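Three months with the arm, and what I think so far

I've been meaning to write this since November, when Kęstutis asked me over a very bad coffee whether I was for the robots or against them. I said I'd get back to him. So, Kęstutis, this is me getting back to you, at far too much length.

For anyone new around here: I work in the finishing and repair shop at Brindov, where we do window frames, doors and chairs (mostly old ones that people love too much to throw out). There are 19 of us. Last year the owners signed up with a company called Plerent, and the plan is that a robot arm takes over the fetching, holding and passing at some of the benches. The person keeps the skilled part. That's the pitch, anyway, and I went in wanting to hate it!

Before any arm got bolted to any bench, we spent weeks on the simulator. You sit in the old paint store, which still smells like the old paint store, and go through handovers on a screen. You pass a thing, the gripper takes a thing, you do it again, and then somebody from Plerent changes one setting and you do it all over again. My first session ran to 169 handovers and I went home and dreamed about them.

The view you get is the gripper's own, looking past its fingers at whoever is working, and I can't tell you how odd it felt to see my job from that side. All those years at a bench and I'd never once thought about what my hands look like to the person waiting for them.

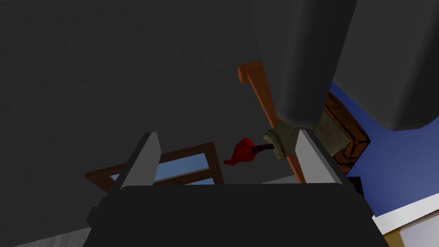 Zane Lepik thinks I'm being sentimental about it. She told me that waiting hands are exactly what the shop has been paying for all these years, that she spent her first winter at Raudsepp holding the other end of things for grown men, and that if a machine wants that job it can have it with her blessing. She also said I should try it with her shoulder before writing any essays.

Fair enough, and I've thought about it a lot. She's right about the shoulder. Holding work steady for somebody else is dull and it hurts, and I don't miss it one bit on the days the arm does it for me. By three in the afternoon I used to be useless for anything fiddly, and now I'm still good for a decent glazing job at half past four. My wife noticed before I did.

But holding the other end is also how I learned the trade. I stood next to Tõnu Vanags for the better part of 2 years, passing him whatever he pointed at, and after a while he quit pointing. I knew what came next. I knew it from how he leaned, or from the grumbling, and one day he handed me the chisel and went off to eat his sandwich. That was my whole training program – a sandwich. I have no idea where that moment fits when the one standing next to him is a gripper.

When I brought this up at the Plerent meeting they were nice about it and said new people would learn on the simulator. Sure, they'll learn something. I got pretty good at it myself. What I got good at, though, was being clear for the machine: hold it out, keep it still, wait for the fingers. I caught myself doing that to Ilze last week with a screwdriver and she asked if I was feeling all right.

And then there's the talk. A bench with two people at it is noisy, mostly nonsense (soccer, somebody's mother-in-law, whether Venport will ever fix that road), and mixed into the nonsense is half of what anybody knows about old joints and bad glue. I've had whole mornings lately with nothing but the radio. I got a lot done. I also didn't learn a thing, and I didn't teach one either.

So what do I want? I want the arm to stay, for one. I'd fight you if you tried to take it off my bench during a week of heavy doors. But I want every new hire put beside a person for the first year, with no arm at that bench, even if it's slower, and I want it written down somewhere so it doesn't vanish the first time we fall behind. The owners say they agree with me 100 percent – which, in my experience, means we should ask again in the spring.

Tõnu retires this summer. He's got room next to him until then, and I've told the office I'd happily give up my own spot on the arm schedule if they put the new kid there. Still waiting to hear.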